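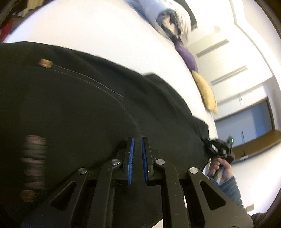 Site Visits

Laundry at the Grunditari open day

20th February

Grunditari opened its workshop for the afternoon, and I went to find out whether a machine can fold a shirt yet. Short answer: sometimes, slowly, and only if the shirt is a simple one.

Most of the floor was given over to people doing the chore themselves with hand-held grippers. A dark garment is laid out on a white surface, and the operator works with two fingers that have blue pads on the inside. Hjalti Ravn, who showed our group around, said black cloth is the hardest to work with — folds and seams barely show up on it. The recordings go to train the arm in the next room.

I tried a pair of the grippers on a T-shirt. Picking up one layer without the one under it took me three attempts.

The arm, which they call Yuen, was folding towels. It took 116 seconds over the one I timed and left a corner sticking out. It dropped the next one and had to be restarted. Tomás Foley runs a small laundry in Tilirthorpe and had come to see if it was worth renting. He thought not, at least for shirts, though he asked for a price on towels and was told to check back in November.

The tour lasts roughly two hours. Parking is behind the Firnulach building, and the entrance is on the left side.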